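Inicio | Números | Autores | Buscar

3.2. Recepción de la serie Gradach

El estudio analiza las reseñas publicadas tras el estreno de Gradach, adaptación televisiva de la novela homónima. Se recogieron 597 textos, de los que 45 proceden de prensa especializada.
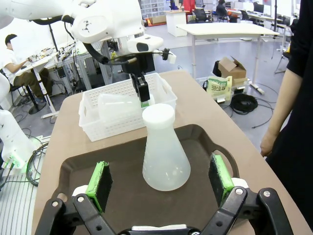 Figura 4. Matraz de plástico con tapón blanco sobre bandeja marrón.

La codificación siguió el esquema de Malinowski y Simon. Cada reseña se asignó a una sola categoría: fidelidad, reparto o ritmo.
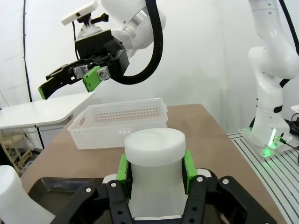

Yin revisó 30 textos dudosos y reasignó 26, casi todos de la categoría de ritmo. Los desacuerdos restantes los resolvió Lunde.

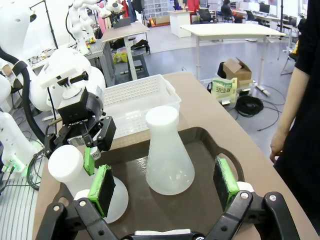 En la prensa especializada predomina la fidelidad; en los blogs, el reparto. Las reseñas del episodio final, emitido en enero, no se incluyeron.
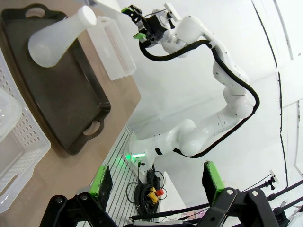 3.3. Comparación con Pultach

Pultach se estrenó completa, por lo que sus reseñas se tratan aparte.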